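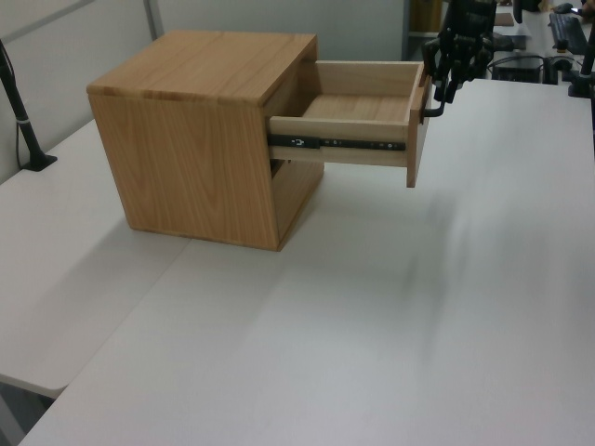

The gripper on the drawer front at the Trerkgate club's bench.

Jonas Kuster set the drawer as the spring task for his student robotics club at Trerkgate. The cabinet is a small wooden box with a metal slide rail. "A slide only wants to move along one line," he says. "If the arm's path drifts off that line, the force climbs and the fingers slip."

Greer Geddes, who writes the control code, limits the pull speed to 155 millimeters per second. Her first version logged position only. The current one also records motor current, up to 4000 samples per run.

"Position tells you where the arm went," Geddes says. "Current tells you when it was fighting the rail."

The team of 6 has logged 400 runs. Closing the drawer is scheduled for May. Kuster expects the grip point to change: "Pushing from the top edge tips the front. We'll try lower."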